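I finally got back to the hand-held gripper this week, after leaving it in a drawer since December. If you're new, it's the tool I squeeze by hand so that, one day, the little arm at home can learn to pick things up the way I do. Gitau Kirui lent me a corner at Brotevstead and I've spread out shamelessly.

The fingers are on their third version now. The first ones twisted, the second ones pinched my thumb (twice!), and these ones have ribbed magenta tips that I'm really rather fond of. Albane Millet says they look like candy, and I'm taking that as a compliment.

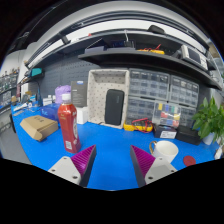 The new fingers over the blue table, with the bottle and the mug nearby.

Mugs are my next worry – the handle is a lovely thing to grab until you come at it from the wrong side. I'd like to do 200 grabs before I change anything else, and so far I've done 19, with plenty of tea in between. Huguette Bouvier has offered to take a turn, so I'll write up how her hands compare with mine once she's had a go.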